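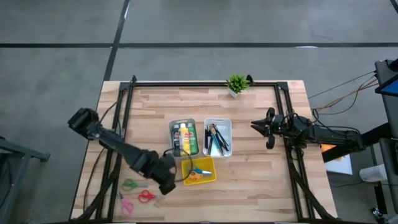 Fig. 8.1 Sorting station with two arms, scissors and bins.

Chapter 8: Buying a Sorting Kit

Start with the Werko kit — two arms, table frame, bins extra. Landry sells a similar one. We compare both, mostly on labour saved and how they handle akward shapes. Scissors are harder than bottles. Brushes harder again, thin handles, lots of overlap.

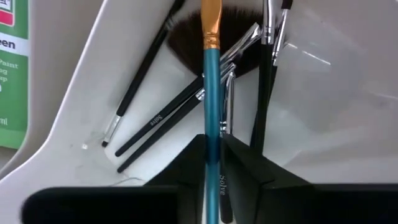

Photo: I-hsuan Yang / Zarkimbridge

Look at the grip first. Price later, see p. 291. Skorell's service plan is covered there to, with the 60 day trial.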